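Robots and Everyday Work
Unit 4 handout: Can it do the dishes yet?
Instructor: Mairéad Ní Bhriain

Read this before the February lab visit. Bring it with you, preferably without coffee on it. The reading questions are at the end and the short paper grows out of them.

1. What we mean by a chore

Last unit we looked at factory robots that do one thing all day. A welding arm is very good at its weld because the car arrives in the same spot every time, and if it doesn't, somebody gets yelled at. A kitchen has no such discipline. The cup is wherever you left it, and you left it there at midnight.

For this course a chore is a task with three properties. The objects move around between attempts. The steps depend on each other. And the person who wants it done could describe it in under ten words, which makes them think it is easy. "Pour everyone a drink" is six steps at least, and that's before anybody asks for ice.

Write out the steps for pouring a drink before you read on. Most people forget the cap. Last year one group forgot the cup.

2. The demo problem

You will be shown videos this term. Some will be very good. For each one, write down:

How fast is it playing? (Check the corner for a small "8x". It will be very small.)
How many tries did they film, and how many did they show?
Who put the objects out, and who puts them back?
What happens if the bottle is moved a hand's width to the left?

In the Sturkau case in your reader, the company reported 64 drinks poured at a trade show. Fine. The booth log, which is also in your reader, lists 3 staff members whose job that day was setting the table. I would like a robot that needs only three people to help it pour a drink, but I'd want to see the rental terms.

3. Bottles and cups

Bottles are a favorite test for good reasons. A clear one is hard for a camera, since much of what the camera gets is whatever is behind it plus some glare. A soft one squashes if you grip it too hard. A full one and an empty one look alike and weigh nothing alike. Then there is the cap, which takes one hand to hold and another to twist, and most of us learned that at an age we can't remember.

Paper cups are worse. They are light enough to knock over with a sleeve, and a robot doesn't even have the excuse of a sleeve. 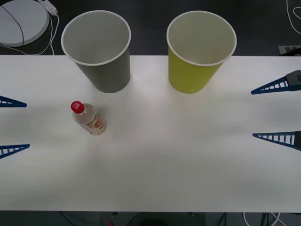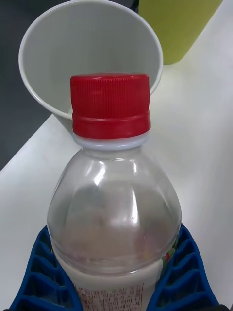 Two arms change the picture a good deal. With one arm, you need a clamp or a very patient table. With two, one can steady while the other twists, but now you have two things that must agree on where the bottle is. If they differ by the width of a pencil, you get a short wrestling match and a wet floor. Expect at least one exam question on coordination.

Soft fingers help as well. A finger that bends around what it touches forgives a bad guess about position. It doesn't forgive a bad guess about which object you were supposed to pick up.

4. The shop floor is not a kitchen

The Nieto packing line and the Ultport returns desk are the two shop-floor cases. Nieto's boxes are all one size and its robot has run for years. Ultport gets shoes, lamps and, once, half a sandwich. Its robot handled 666 items in its trial month, out of more than 2,000 that came across the desk. People did the others, including the sandwich.

Compare these before class. I don't want to hear that Ultport had a worse robot. It was the same model. Look at what came down the belt.

5. So, can they?

My answer for this year: some parts of some chores, in rooms where someone has tidied up first. Anyone who has hired a cleaner and then cleaned before the cleaner came will recognize the arrangement.

Sikora (chapter 2) is more hopeful than I am and argues it well. Her point about practice is the strongest in the chapter. Her point about laundry was written by someone who owns very few fitted sheets.

Reading questions

a. Pick a chore you did this week. List the steps, then mark each one where you used both hands.
b. Which step would you give to a machine first? Which last?
c. Sikora says failure should be cheap. Name a household task where it isn't.
d. Rewrite the Sturkau press release so that it is still cheerful and also true. One page.

Question d is due at the start of the lab visit, on paper.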